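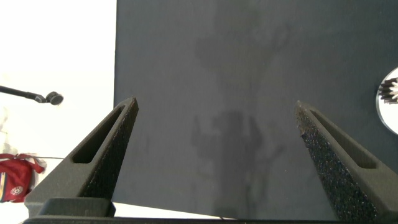 4.2 Does a dark board make a better work surface?

The claim that a dark, non-reflective board improves tabletop sorting has been repeated so often in the ergonomics literature that it is seldom tested. It appears in the Kovari guideline as a recommendation and in the Druvance handbook as a settled fact, in both cases without a comparison surface. We doubt that colour does the work attributed to it. A board has to stop somewhere, and a person working on it sees that boundary as well as the face: even in the close view that opens this section, a thin pale strip marks where the lower edge of the work surface gives way to something brighter. Any benefit credited to the dark area might as easily come from the border, which tells the worker where to stop putting things down.

Earlier studies are of little help in separating the two. Tak and Yoo compared a dark board with a bare white bench and reported fewer misplaced items on the board. The bench, however, was several times larger than the board. Participants in one condition were working inside a plainly bounded area and participants in the other were not. The authors acknowledge the difference in size in a footnote and then set it aside. Son's later replication kept the sizes equal but changed the lighting between sessions, and it is hard to know what to make of the result.

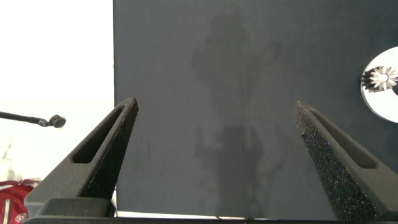 Figure 1. Dark grey board against a white background. The straight left edge forms a sharp boundary between the two tones.

The boundary in Figure 1 is about as strong as a tonal boundary on a table can be. A matte charcoal face meets bright white along a straight line. It would be surprising if a contrast of that kind had no effect on where people place things, and equally surprising if the effect could be assigned to the darkness of the face alone. A white board with a charcoal border would be the obvious control. We could find no published study that used one.

Our own data offer only partial relief. Eighteen participants sorted 31 small household items on a dark board and on a pale board of the same dimensions, under bench lighting held at 500 lux. Across 2446 scored placements, the dark board showed a small advantage for light-coloured items and a small disadvantage for dark ones. The two nearly cancelled. Had we followed the usual practice and chosen mostly pale items, we would have reported a success for the dark board and been quite wrong about the reason.

Chae (personal communication) has suggested that a matte finish matters more than tone, as glare hides small parts on any colour of surface. This is plausible. Both of our boards were matte, so we can say nothing about it, and the Orkwood trials often cited in its favour varied finish and tone together. Until the factors are varied one at a time, we see no basis for recommending that anyone replace a serviceable pale bench.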